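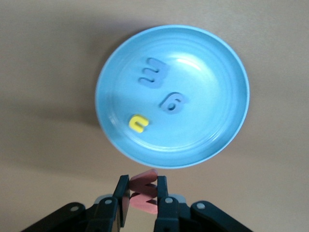 Do I need teaching experience to apply?

Most of the people we have hired came without any. You need to be able to read and spell, handle small things neatly for several hours, and talk to a five-year-old and a parent in the same minute.

Letter Table Assistant (part time)
Hegyi Learning Rooms, Brokville

Hours: 22 a week, afternoons and some early evenings
Length: 13 weeks, with the option to stay on for the following term
Openings: 5
Closing date: 16/08/2019

About the job

Hegyi Learning Rooms runs letter and number tables for children who are getting ready for school or are in their first years of it. A table session is simple. Foam letters and numbers go out on round plates, the child moves them from plate to plate according to a card, and the assistant watches, helps and writes down what was hard. Then everything is put back the way it was and the next child sits down.

We are hiring assistants to set up the tables, run the sessions and look after the pieces. Each assistant is given one table for the afternoon and is responsible for what is on it. You will not be teaching a class. You will work with one child at a time, sometimes two if they are siblings or come together from the same school.

The work repeats itself a lot. A child may do the same card four times in a row, and you will set it out four times in a row. If you like order and don't mind doing a small job again, you will probably be fine here. If you need a lot of variety in a day, please think it over before applying.

What you will do

– Set out the plates and pieces from the session card before the child arrives.

– Run the card. Most cards ask for one thing, such as putting the letters on one plate and the numbers on another, grouping by color, or finding the letters of a short word. You say the instruction once, plainly, and wait.

– Leave pieces lying the way they fell unless the card says otherwise. A 3 on its side looks like an m, and a c turned over looks like a u. We want the children to turn the piece, or their head, and work it out. Many new assistants straighten everything up without noticing they are doing it.

– Fill in the record sheet. It takes two or three minutes per child. Write what you saw: which pieces were mixed up, whether the child asked for help, whether they wanted to stop.

– Clear the table, check the pieces back into the tray, and wipe the plates and tabletop.

– Do your share of the stock count. We own 848 foam pieces, and the full count is done at the start and end of each term. It takes most of an afternoon, and everyone on shift takes part.

– Pull out worn pieces. Foam gets bitten, picked at and bent. Anything with a piece missing goes in the return box, along with a note saying which letter it was.

The materials

The plates and foam pieces are the whole kit, so it helps to know how they are used.

The plates are plain and round, in light blue, pale green and cream-white. The colors are there to make instructions short. "Everything from the blue plate" is easier for a small child than "everything from the plate on your left," and it works no matter which side of the table you are sitting on. The cream-white plate usually starts empty. It is the plate things get moved to.

The pieces are foam capitals, small letters and numbers in mixed colors. Blue pieces on a blue plate are harder to pick out than yellow ones, and some of the cards make use of that. Please don't swap a piece for a brighter one to help a child along. Note it on the sheet and we will choose a different card next time.

A few shapes cause most of the trouble: 6 and g, 3 and E or M, c and u, Q and O. You will get to know them quickly. There is a printed list in the front of every table folder, and during training we go through it with the pieces in our hands.

A piece that isn't on a plate is in play. That is the one table rule we teach every child in the first session. It means the piece has been taken and its place hasn't been decided yet, and no one else may touch it. Assistants follow this rule too, including while setting up.

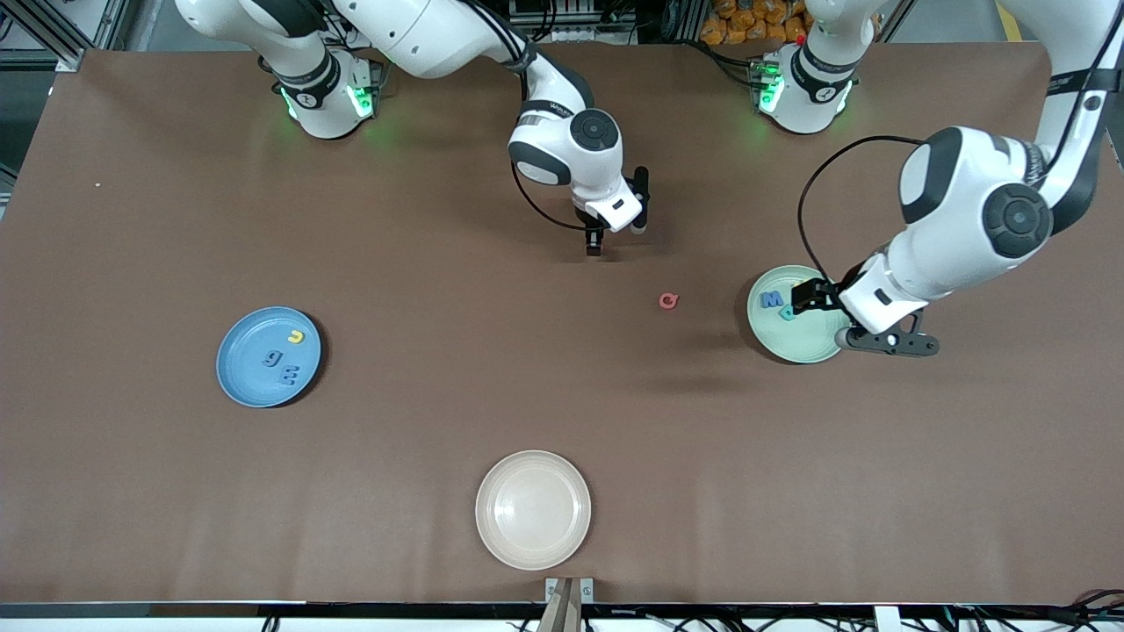 What we are looking for

You should be at least 18 and able to commit to the full 13 weeks. We don't ask for a degree or a certificate. We do ask for the following:

– Clear handwriting. The record sheets are on paper and other people have to read them.

– Normal or corrected color vision, or a method of your own for telling the pieces apart. One of our assistants sorts by shape and checks colors against a marked card, and that works well. Tell us if this applies to you and we will plan around it.

– Patience with silence. Children at the letter table often say nothing for a long time. It doesn't mean they are stuck.

– Being on time. If the table isn't laid when the child walks in, the session starts late and so does every one after it.

Experience in a library, daycare, store, kitchen or mailroom is useful. So is having sorted anything for a living. A second language is welcome, as many of our families speak another language at home, but the letter sets we use for sessions are English only.

Training

Training is paid and takes place over three afternoons before your first session. On the first afternoon you learn the cards and the plates. On the second you sit next to an experienced assistant and fill in your own record sheet for the same child, and afterward the two of you compare. On the third you run sessions yourself with someone nearby.

You will also get a copy of the Urnus folder. Urnus is our name for the full set of session cards, in order, with the setup drawn on the back of each one. You don't have to memorize it. After a few weeks you will know the common ones anyway.

New assistants are usually slow at setup. We allow ten minutes between sessions for the first two weeks and five after that.

Pay and conditions

Pay is by the hour and is the same for all assistants during their first term. The current rate is listed on the application form. Setup, clearing and record sheets are all paid time. You are paid every two weeks.

Shifts are posted a month ahead. You may trade shifts with another assistant as long as both of you sign the sheet by the door before the shift begins. If you are sick, call as early as you can. Please don't come in with a cold or a stomach bug – the pieces pass through a lot of hands.

There is a break room with a refrigerator and a microwave. No food or drinks at the tables, and that includes water bottles. Long sleeves should be pushed up or fastened, as loose cuffs drag pieces off the plates. We ask the same about bracelets.

Where we are

The letter tables are on the ground floor of the Roso building in Brokville, through the side entrance. The bus stops in front. There is parking in back, but it fills up when school lets out, so allow extra time if you drive. The building is step-free from the side entrance to the table room, and the chairs can be adjusted. If you need a different table height, we can arrange that before you start.

How to apply

Pick up an application form at the front desk or ask for one to be mailed to you. Fill it in by hand. Attach one page telling us what work you have done, paid or unpaid, and which afternoons you can't do. Please don't send a longer résumé than that.

Forms go to Gyula Bárány, who manages the table program and reads all of them. They should reach us by the closing date given at the top. If you applied in July for the summer sessions and weren't placed, you don't need to fill in a new form. Send a short note saying you are still interested and giving your current afternoons.

Everyone we invite will come in for one visit. It lasts an hour. You will be given a card, a tray of pieces and the three plates, and asked to lay the table from the drawing. Then you will run the card with an adult playing the child, write a record sheet, and clear up. After that there is time to talk and ask questions. You may take as long as you like over the setup, and we would prefer that you get it right slowly.

Bring your reading glasses if you use them, and the names of two people we can call. They can be anyone who has seen you work.

Common questions from applicants

Can I work fewer hours?
For this term the openings are all for 22 hours. We keep a list of people who can fill in when an assistant is away, and you can ask to be put on it using the same form.

Will I work with my own child?
We schedule family members at different tables. Your child is welcome to attend.

Can I take letters home to practice with?
The session pieces stay in the building. There is a practice tray you can use before or after your shift, and the cards in the folder may be copied.

When will I hear back?
Within two weeks of the closing date, by phone or letter. We reply to every form, including the ones we turn down.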